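종이는 어떻게 다시 종이가 될까요?

우리가 다 쓴 공책과 신문지는 버려진 뒤에도 다시 종이가 될 수 있습니다. 종이는 나무에서 얻은 가느다란 실 같은 것으로 되어 있습니다. 이것을 섬유라고 합니다. 종이를 손으로 찢어 보면 찢어진 자리에 보송보송한 털이 보이는데, 그것이 섬유입니다.

인빌 마을에서는 일요일 아침마다 헌 종이를 모읍니다. 한 번에 200킬로그램쯤 모입니다. 모은 종이는 카우프만 제지 공장으로 갑니다.

공장에서는 먼저 종이를 커다란 통에 넣고 물과 섞습니다. 40분 동안 돌리면 종이가 풀어져 죽처럼 됩니다. 이때 철심이나 테이프 조각을 걸러 냅니다. 그다음 비눗물 같은 약품과 공기 방울로 잉크를 떼어 냅니다. 잉크는 거품에 붙어 위로 떠오릅니다.

깨끗해진 종이죽은 촘촘한 그물 위에 얇게 펼칩니다. 물이 빠지면 섬유끼리 서로 엉겨 붙습니다. 이것을 롤러로 누르고 뜨거운 통에 대어 말리면 새 종이가 됩니다.

종이를 끝없이 다시 쓸 수는 없습니다. 섬유가 조금씩 짧아지기 때문입니다. 짧아진 섬유는 달걀판이나 상자를 만드는 데 씁니다.

종이를 내놓을 때는 이렇게 하세요.
우유갑은 물로 헹구고 펼쳐서 말린 뒤 따로 모읍니다.
상자에 붙은 테이프는 떼어 냅니다.
기름이 묻은 종이와 영수증은 일반 쓰레기로 버립니다. 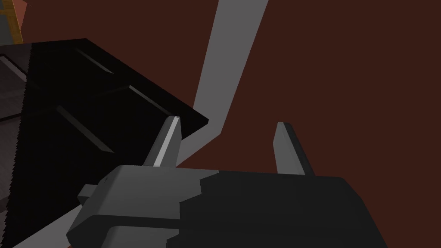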